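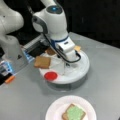 Ticket 2123 - Braço B perde a referência da plataforma a meio da sequência "torrada"
Projeto: Plistlow (clube de robótica, demonstração de novembro)
Aberto por: Ngozi Dauda
Atribuído a: Diệp Ông
Prioridade: alta
Estado: resolvido, com uma pendência (ver fim)

Descrição do problema

A sequência de preparar a torrada com dois braços corre bem nas primeiras voltas e depois o braço B começa a descer fora do sítio. Não é sempre para o mesmo lado. Às vezes pára com erro 1993 (desvio de posição acima do limite), às vezes não dá erro nenhum e simplesmente fecha a garra no ar ao lado do pão. O braço A não tem problema, que eu visse.

Passos para repetir:
- ligar os dois braços, homing, carregar a sequência toast_v4
- pão na plataforma redonda, prato à frente
- correr em ciclo, velocidade normal
- esperar. Na sétima volta costuma já estar mal

O que devia acontecer: B vai à plataforma, pega na fatia, leva para o prato, volta à espera.
O que acontece: ver acima.

Versão do controlador: a que veio com os braços, ninguém mexeu. Software da célula: Govaro, ramo principal do clube. O ramo do Lasstead NÃO está instalado nesta máquina, já confirmei.

Ngozi

Registo

09:40 - Diệp
Peguei nisto. Primeira pergunta, a calibração da plataforma foi feita depois de mudarem a mesa? Pelo histórico o ficheiro é anterior. Se for isso é rápido.

09:52 - Ngozi
Foi refeita. O ficheiro é que tem o nome antigo, gravei por cima. Desculpa.

09:55 - Diệp
ok. Então não é isso ou não é só isso. Por favor não gravar por cima, meter v2, v3, o que for. Já perdemos uma tarde com isto no projeto da triagem.

10:10 - Diệp
Corri cinco voltas sem pão. Tudo certo. O desvio no fim é praticamente zero nos dois braços. Vou correr com pão.

10:31 - Diệp
Com pão: começou a desviar na sexta. Portanto ou é carga (duvido, uma fatia não pesa nada) ou é contacto. Aposto em contacto. A garra do A passa muito perto do punho do B quando os dois estão por cima da plataforma.

10:34 - Ngozi
Mas o deteor de colisão não devia apanhar?

10:35 - Diệp
Devia se o limiar estivesse num valor decente. Está em 3000. Quem pôs isto em 3000?

10:41 - Ngozi
Fui ver ao histórico, foi na semana das demonstrações abertas, para não parar a cada toque. Comentário do commit: "temporario". Sem nome porque foi feito na conta partilhada.

10:42 - Diệp
Claro. Pronto, fica anotado. Não baixo já porque quero ver o contacto acontecer primeiro, senão fica só a parar e não sabemos onde.

11:05 - Diệp
Corri a 20% de velocidade com a mão no botão de emergência. Não há contacto entre a garra do A e o punho do B. Passa perto mas passa. Teoria errada, ou então só acontece em velocidade normal com o atraso do A.

11:20 - Diệp
Medi o atraso. O A chega atrasado ao ponto de espera, pouco, sempre igual. Não chega para tocar. Risco a teoria da garra.

11:22 - Ngozi
E o cabo? O cabo preto do braço faz uma volta grande junto ao punho e vem quase até à plataforma. Quando roda o último eixo não puxa?

11:24 - Diệp
Hmm. Pode ser. Mas um cabo a puxar não desloca o braço, os motores aguentam. O que podia deslocar é a plataforma, se o cabo roçar nela. E a plataforma não tem sensor nenhum, portanto o braço achava que estava tudo bem e ia ao sítio antigo. Isso batia certo com "fecha no ar sem erro".

11:26 - Diệp
Só que não explica o 1993.

11:48 - Diệp
Fiz uma marca a lápis na mesa junto à base da plataforma. Cinco voltas com pão. A plataforma rodou. Pouco, mas rodou, e também escorregou para o lado. Ou seja a Ngozi tinha razão, é o cabo ou é qualquer coisa a tocar ali.

11:49 - Ngozi
:)

11:50 - Ngozi
A marca vermelha da plataforma é que o script usa para a origem, certo? Se ela roda a marca roda, e da próxima vez que lê a marca fica com o ângulo trocado

11:53 - Diệp
Usa, mas só lê no arranque. Depois assume fixo. Daí piorar de volta para volta e ficar bom quando se reinicia. Faz sentido. Por isso é que quando desligavas e ligavas "passava".

11:54 - Ngozi
Sim!! escrevi isso no caderno e esqueci de pôr no ticket. Reiniciar resolve sempre por umas voltas.

11:55 - Diệp
Isso no ticket tinha poupado uma manhã. Adiante.

--- pausa de almoço ---

13:30 - Diệp
Plano para a tarde:
1. prender o cabo mais acima no braço, para a volta ficar mais curta
2. fixar a plataforma à mesa
3. ler a marca no início de cada volta
4. limiar de colisão para um valor normal
5. descobrir de onde vem o 1993

Ordem é esta, uma coisa de cada vez, e correr entre cada. Se mexermos em tudo junto não sabemos o que foi.

13:58 - Ngozi
Cabo preso com duas tiras de velcro. Rodei o punho à mão até aos limites dos dois lados, com os motores desligados. Não estica e já não toca na plataforma. Deixei folga.

14:15 - Diệp
Sete voltas com pão. A marca a lápis continua alinhada em seis. Na sétima mexeu um nada. Então o cabo era a parte grande mas há outra.

14:22 - Ngozi
É a garra do A. Não toca no B, toca no pão! Quando a fatia fica inclinada em cima da borda a garra passa e empurra a fatia, a fatia empurra a plataforma.

14:25 - Diệp
Vi agora também. Uma torrada dura faz de alavanca na borda. Com pão mole não acontecia de certeza, por isso é que nos testes do ano passado nunca se viu.

14:27 - Diệp
Portanto subir o ponto de aproximação do A. Está demasiado baixo para fatias que não ficam deitadas.

14:50 - Diệp
Subi o ponto de passagem do A e afastei-o para trás. A trajetória fica mais comprida, perde-se algum tempo por volta. Aceito.

14:52 - Ngozi
E o pão ficar inclinado, não dá para evitar?

14:54 - Diệp
Dá, se quem põe o pão o puser deitado. Mas na demonstração vão ser os miúdos do primeiro ano a pôr, por isso não conto com isso. A trajetória tem de aguentar.

15:10 - Diệp
Plataforma fixa. Usei a fita de dupla face da gaveta da Woldegiorgis, ficam a dever-lhes um rolo. Cola bem na mesa. Para tirar é com calma e álcool, NÃO com chave de fendas.

15:33 - Diệp
Leitura da marca passou para o início de cada volta. Se não encontra a marca tenta outra vez e depois pára e pede ajuda no ecrã. Testei tapando a marca com uma fatia. Parou como devia. Mensagem no ecrã tem um erro ortográfico, arranjo depois.

15:35 - Ngozi
"marca nao encotrada" lol

15:36 - Diệp
depois.

15:58 - Diệp
Limiar de colisão reposto no valor de fábrica. Primeira volta parou logo. Era o B a assentar a fatia no prato com força a mais. Ou seja isto estava sempre a bater e o 3000 escondia.

16:04 - Diệp
E é daqui que vem o 1993. O B empurra a fatia contra o prato, o prato não cede, o braço não chega à posição pedida, desvio acima do limite, erro. Dependia da espessura da fatia, por isso era às vezes.

16:06 - Ngozi
Com a pasta verde por cima ainda é mais alta. E com a pasta ele carrega e espalha para os lados, já tive de limpar a garra não sei quantas vezes

16:07 - Diệp
Altura de largada estava fixa no código. Passei para parâmetro e subi. Larga um bocadinho acima do prato e deixa cair. Fica menos bonito mas não bate.

16:25 - Ngozi
Corri 7 voltas seguidas com pão, limiar de fábrica. Zero paragens. Lápis alinhado. Uma fatia ficou torta no prato, a ponta de fora, mas ficou no prato.

16:27 - Diệp
Torta serve. Corre mais uma série com as fatias mais escuras, são mais rijas.

16:49 - Ngozi
Feito. Sem paragens. Numa das voltas a fatia escorregou um pouco na garra do B mas não caiu.

16:51 - Diệp
Almofadas de borracha da garra gastas, provavelmente. Abro ticket à parte, não misturar aqui.

Causa (resumo para quem vier depois)

- cabo do braço com volta comprida demais, arrastava a plataforma ao rodar o punho
- garra do A baixa demais, empurrava fatias inclinadas e estas empurravam a plataforma
- marca de origem lida só no arranque, logo o erro acumulava
- altura de largada no prato fixa e baixa - origem do erro 1993
- limiar de colisão em 3000 tapava isto tudo

Alterações

- cabo preso mais acima com velcro (verificar aperto antes de cada sessão, não apertar com abraçadeiras)
- plataforma colada à mesa
- ponto de passagem do A subido e recuado
- marca lida a cada volta
- altura de largada em parametro, ficheiro config, secção prato
- limiar no valor de fábrica. Quem precisar de mudar escreve no ticket e põe o nome

Sequência nova gravada como toast_v5. A v4 fica guardada mas não usar.

Pendente

- texto da mensagem no ecrã (Diệp)
- rolo de fita para a Woldegiorgis (Ngozi)
- conta partilhada: mudar palavra-passe e cada um entrar com a sua. Pedido feito, sem resposta ainda
- testar com dois operadores a pôr pão ao mesmo tempo, nunca se fez

17:20 - Ngozi
Deixo a célula desligada e os braços em posição de repouso. O pão que sobrou está no saco ao lado do armário, quem chegar primeiro amanhã que traga mais, este já está duro até para robôs.

17:22 - Diệp
Fecho como resolvido. Se voltar a desviar reabrir ESTE ticket, não abrir outro. E escrever quantas voltas desde o último arranque, por favor.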